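# Reading a business case: handout 4

Jul 8, 2018. Bring the Omgate annual report with you, and a pencil.

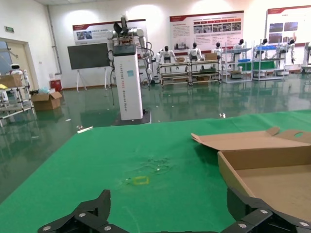
Last time we ended on the claim that Omgate "saved" 300 working days in its first year at the Putudstead depot. Before you copy that into an essay, ask what a saved day is. The report counts a day as saved when a task takes less time than the *planned* time, and the planned times were set by Omgate. Set them high enough and anyone looks quick.

## Three figures to distrust

| Claim | Source | My trouble with it |
|---|---|---|
| 1,659 orders handled in June | Omgate report, p. 46 | Includes orders later cancelled |
| 67 per cent of staff "satisfied" | Staff survey | No figure for how many replied |
| 300 days saved | Omgate report, summary | See above |

The survey bothers me most. If the people who dislike the new shifts had already left, they weren't asked. Jernevwood, which ran the survey, was paid by Omgate. I don't say it cheated. I do say it had little cause to go looking for the leavers.

## Botha

Some of you wrote that Botha shows the opposite, as its costs fell without any new shift pattern. Perhaps. It also closed its night desk in the same quarter, and its report gives the two changes a single line. You can't pull them apart from what is printed, and I'd mark down any answer that tries.

Watch the word "comparable" as well. Botha calls Putudstead a comparable site. It gives neither floor space nor headcount for either one.

## For the seminar

- Read the Omgate summary first, then the notes at the back. Mark each place where they disagree.
- Rewrite the 67 per cent claim so that it says only what the survey can support. One sentence.
- Find one cost that the report leaves out. Training is the easy one, so try for another.

Short answers, please. The last batch had a lot of "it could be argued". Argue it or leave it out.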